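Drying Up: How a Shared Kitchen Puts Its Dishes Away

Student project report, Everyday Design module
Jagadeesh Lobo

Where the idea came from

My grandmother dried every dish by hand the minute it was washed, and I grew up thinking that was simply how dishes worked. Then I moved into a shared apartment and found out that most people leave everything in the rack until they need it again, and that the rack is really a kind of second cupboard. When our tutor asked us in March to pick one ordinary household object and spend a few weeks with it, I already knew what mine would be.

I want to thank my housemates at Ustberg, the building where I live, for putting up with me. They let me hang around the sink at odd hours with a notebook, and they answered a great many questions about cups.

What I wanted to find out

My main question was how people decide where a dish goes in the rack. A secondary question, which grew bigger as I went along, was what happens to the counter around and under it. I kept a diary, I talked with everyone who uses the kitchen, and I tried two ways of loading the same small set of dishes. I named the two layouts Gill and Drumo so that I could write them down quickly in the diary. Gill means plates in the middle and cups around the outside. Drumo means everything goes in as it comes from the sink, with no plan at all.

The rack and what people put in it

Our rack is gray plastic, with a low open side like a little fence and rows of upright pegs across the bottom. Plates are the easy part. Everyone I talked to puts a plate on its edge between the pegs without thinking about it, and when I asked one housemate why she did it that way she looked at me as if I had asked why she wore shoes on her feet.

Cups are where people differ, and where they get surprisingly firm in their opinions. Some like them upside down over the pegs. Some lay them on their sides, which is quicker and takes up more room, and the cups lean on whatever happens to be next to them. I started out as an upside-down person and I have to admit that by the end of the project I was laying mine down like everybody else, mostly out of laziness. A yellow plate with a blue cup and a white one lying nearby is a pretty ordinary sight in our kitchen.

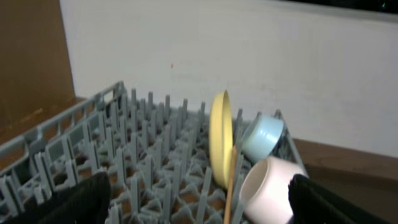 Trying the two layouts

I loaded the same dishes by Gill and then by Drumo on several evenings, always after dinner, and left each load for 90 minutes before checking it with a paper towel. This is a rough test, I know, and the kitchen was warmer on some evenings than others. Still, the diary shows a pattern. The plates came out dry either way. The cups came out dry more often with Gill, and I think that is simply down to the extra space between them. With Drumo the cups ended up crowded together, and the ones on their sides nearly always held a small puddle.

What I had not expected was how people felt about it. My housemates liked Gill when I had loaded the rack for them and gave up on it as soon as they had to do it themselves. One of them said it was like being asked to park the car nicely in your own driveway. I have thought about that remark a lot, and I believe it is the most useful thing anybody told me.

The surfaces around it

I had planned to write one paragraph about surfaces and ended up with a whole section of the diary. Once you spend your evenings looking at a kitchen from close up, you notice how much the flat parts collect. Wide gray-brown surfaces are good at hiding dust from a distance, but when the light comes off them every little white speck stands out, and if there are ridges you find yourself following them along with a cloth. I started wiping down before each test, and then - I suppose it was catching - a couple of the others started doing it too.
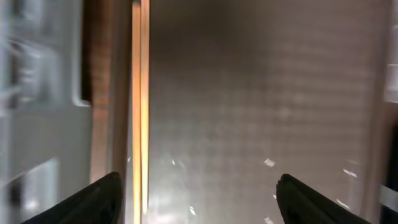 What I would do differently

I would ask more people. Two layouts was a sensible number for the time I had, but one kitchen is a very small world, and all of us had already picked up each other's habits. I would also like to try a rack with wider gaps between the pegs, and to weigh the water left in the cups instead of trusting a paper towel and my own eyes.

My first draft ran to 1,750 words and a good part of it was about sponges, so that will have to wait for another project. The diary and the interview notes are in the folder I handed in with this report.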